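Speaker notes -- Small rooms, plain rooms
Marin Berisha, Lildale evening talks, 2 August 2020

Before starting: check the clicker, ask the back row if they can hear. Handout is one sheet, both sides. Take questions at the end except for spelling of product names.

Opening
Thank Bridley for the hall. Say who I am in one line. I fit out small workrooms and offices, mostly in older buildings, mostly for people who have one room to work with and can't move the walls. Tonight is about the parts of a room people leave for last: ceiling, blinds, glass. No furniture.

Ask for hands: who has painted a ceiling in the past year? Who has looked up at the one over their desk?

Part one -- ceilings with beams
A beam that hangs below the ceiling is usually there to hold something up. Don't let anyone talk you into boxing it in with a second, bigger box. I did that at the Sutthorpe office and lost headroom where the client needed it most.

Paint it the same white as the panels on either side. Flat paint, no sheen. The steps between beam and panel will still show as faint shading, and that is enough. A different color on the beam makes a low room look lower.

Lights go in the panels. If a light has to sit near a beam, turn it on and look at the shadow before the hole is cut. A lamp on a long cord and a stepladder will do for the test.

Tell the Singhal story here if time allows. Short version: new fitting ordered, 18 of them, all too deep for the recess. They went back. The restocking charge was 300 dollars and I paid it. Lesson is to measure the depth of the recess as well as the width. Pause for the groan.

Part two -- windows and blinds
Dark window frames with white walls: I'm for it. The frame gives the eye an edge, and black hides fingerprints better than white does. It shows dust more. Say both.

Blinds. Things to cover:
Measure the blind rolled up. People measure the glass and forget that a raised blind still takes up space at the top of the window.
Slats or ridges collect dust along the top of each one. Soft brush, top to bottom, then a barely damp cloth.
White blind against a white ceiling disappears when it's up. Good if you want the window to look taller.
Inside mount needs a square opening. Check 3 widths -- top, middle, bottom -- and order to the smallest.

Part three -- frosted glass
This is where most of the questions came from in October, so slow down.

Frosted glass lets light through to a hallway or a second room and keeps the view out. It often reads a little green. Bring a sample to the room and hold it against the wall paint before ordering. Under a showroom lamp you won't see the tint.

Reflections: even frosted glass can pick up a ceiling light as streaks. If someone will sit facing it all day, move the desk or move the light. Moving the desk is free.

Handles. Small metal ones are fine on a door used a few times a day. For a busy door go bigger, and clean the glass next to the handle once a week. That patch goes greasy first.

Part four -- the blank wall
Leave one. That's the whole section. Clients ask what goes on it and I tell them to wait 50 days and then ask me again. Some do hang something. Most of them have stopped asking by then.

If pressed on shelves: yes, on the wall beside the window, never across from it.

Close
Point to the handout for paint finishes and the measuring table. Remind them the sample box is by the exit and the glass squares need to come back -- the edges are taped but still sharp at one corner. Leave the last slide up during questions.

Last slide

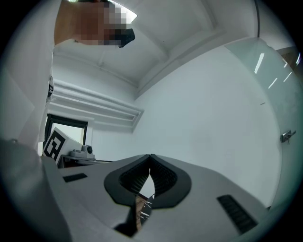
White ceiling with beam, rolled-up blind over a black-framed window, frosted glass at right.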